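Subject: Re: [grurna-textiles] Washing old printed bedspreads
Date: 27 October 2026

> I bought two floral spreads at the Frandsen sale in September.
> Can they go in the machine, or will the orange run?
> Also, what do people pay for these now?

Test the color first. Press a damp white cloth on a corner for 10 minutes. If the cloth picks up orange, don't wash it at home. Mine held, so I used cold water and the gentle cycle, then dried it flat. It's back on the bed in the spare room. 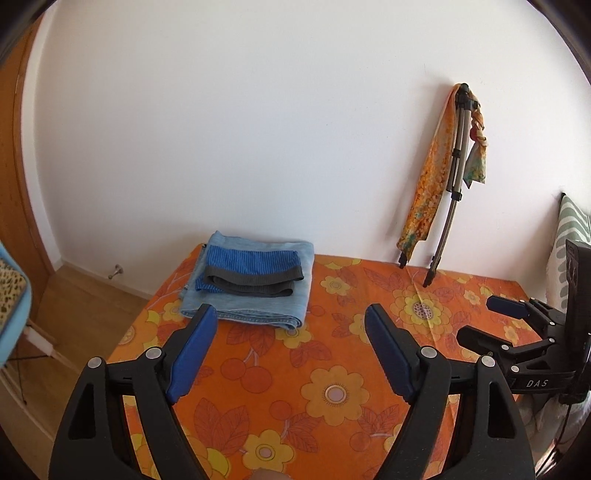

Prices

Trakgate had one with a retro floral print listed at 325 last month, which is too much. I paid far less for mine. Check the hems before you bid, as repairs take me more than 9 hours a spread.

Storage

Roll them on a tube with plain cotton sheeting. I order the tubes from Tendico. Folding leaves lines that don't press out.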